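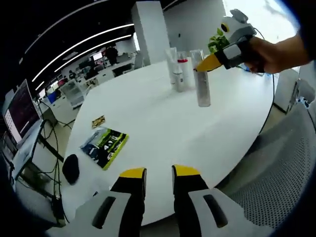

A subscriber wrote to us in August to say that most match data sites publish a figure for every pass and never say what they counted as a pass. The complaint was fair, and it applied to our own site at the time. Our definitions are now published in full, with the date of the last change beside each one.

About Galtell

Galtell is a football data company. We record events from lower-division and youth matches and supply the results to clubs, leagues and local newspapers. We do not take bets, set odds or sell tips, and we are not owned by a firm that does.

The company began as a results service for one regional league. Clubs asked for line-ups, then for substitutions and cards, then for the position of each shot. The present service grew out of those requests. We now cover 453 clubs in 5 divisions, and hold records for over 1000 matches.

What we record

Each match is coded from video by two operators working separately. Their files are compared by software, and any event on which they differ is passed to a third operator, who sees the footage but not the earlier entries. Goals, cards and substitutions are also checked against the referee's report. Where the report and the video disagree, we publish the report and add a note.

Shot positions are entered on a pitch grid of 100 units by 100 units, whatever the true size of the ground. Distances in metres are worked out afterwards from the pitch dimensions the club has given us. If a club has not given any, distances are left blank. We do not fill the gap with a standard size — pitches in the lower divisions vary too much for that to be useful.

Keren and Dzene

Keren is the coding tool used by our operators. It runs on an ordinary desktop computer and needs a keyboard with a number pad. Keren is not sold separately, but clubs on a full contract may use it for their own training matches.

Dzene is the public archive. It holds line-ups, scorers and league tables, and it can be searched without an account. Event files are open to subscribers only. Corrections to the archive can be sent through the form on any match page, and should state the minute of play and the source. A correction without a source will be kept on file but will not be applied.

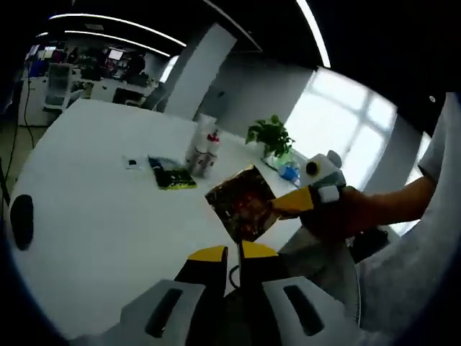

At our Mesora office.

Where we work

The main office is in Mesora, on the second floor of the old bus depot, with the entrance on the yard side. Coding takes place there and in operators' homes. The office opens at 10 am on match days and stays open until the last file has been compared, which in winter is usually after 11 pm. Visits are by appointment.

New operators train for 5 weeks. They code old matches for which a settled file already exists, and move to live work once their entries agree with it closely enough. The required level is set out in the methods document, section 4.

Data requests

Students and amateur clubs may ask for event files free of charge, limited to one season and one division per request. Files are sent as plain comma-separated text. Please say which columns you need — the full file has many that are only used internally, and their names change between versions.

Newspapers using our tables should credit Galtell by name in print and online. Requests for live feeds are handled by the contracts desk. We do not supply live feeds of youth matches to any customer.

Contact details, current prices and the methods document are linked at the foot of each page.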